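Cirnar Workshop Course: Robot Handling and Faults
Handout 4: When the grip lets go (June 2021)

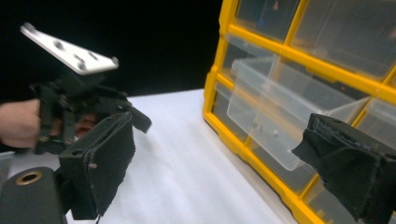
Fig. 1. Hand-held gripper at the parts organizer, one drawer pulled partly out.

Welcome back! Today is my favourite session of the whole course, the one where we get to talk about a proper failure. Faults teach you more about a gripper than a month of good runs, and the drawer fault at Hornton is a lovely one to take apart.

Background

The Hornton cell was built to open small plastic drawers, take a part out and close the drawer again. It sounds easy. A drawer front gives you a thin lip to hold, clear plastic is slippery, and the drawer wants to tip forward once most of it is out of the frame. Look at the angle of the open drawer in Fig. 1 and think about where its weight is going. Then look at the finger pads, with their fuzzy edges. Keep both in mind for what follows.

What went wrong

The cell ran well for 2000 cycles. On the next shift it dropped a drawer, picked up again, and dropped another. The program carried on as if all was fine, and this is the part I want you to remember. The controller was checking that the fingers had closed. It had no check that anything was between them! So the arm swung round to the tray with an empty grip while a drawer lay on the table in its path. On the fifteenth pass the arm pushed the fallen drawer into the organizer and the whole unit went over.

No one was hurt, though a technician had just been reaching in to pick up a part. The guard door had been wedged open during set-up and left that way. We will come back to the guard in the safety session in July, but please write it down now as a separate fault, because fixing the grip would have done nothing about it.

Finding the cause

The first guess was grip force, so the team turned it up. The drops got worse. (Have a think about why before reading on.)

When the pads came off the machine, the covering had worn smooth at the tip, just where it met the drawer lip. More force made the plastic lip bend, and a bent lip slides out of a smooth pad very nicely indeed. There was also a loose screw on one pad, so the two fingers no longer met squarely. Two small faults, and each one hid the other.

The log showed 132 slips before the first full drop, all of them tiny and all recovered by luck. The numbers had been there the entire time and the Meltell display simply did not show them.

What was changed

Pads are now looked at before each shift and swapped when the tip goes shiny.
Pad screws are checked with a driver, by hand, at the same time.
The controller compares finger gap with the expected lip thickness and stops if they differ.
The slip count is on the main screen.
The guard switch can no longer be bypassed in automatic mode.

Bench exercise

Work in pairs with the Ko bench gripper, power off and air line disconnected. Close the pads on a drawer lip by hand and pull gently. Tilt one pad slightly and try again. You will feel the difference straight away, and it is great fun once you get the knack. Note where on the pad the lip begins to slide.

Keep fingers clear of the linkages, which can pinch even with the power off.

For next time: draw the chain of events at Hornton from worn pad to toppled organizer, and mark every point where a simple check would have stopped it. Bring it on paper, as we will be pinning them up and comparing.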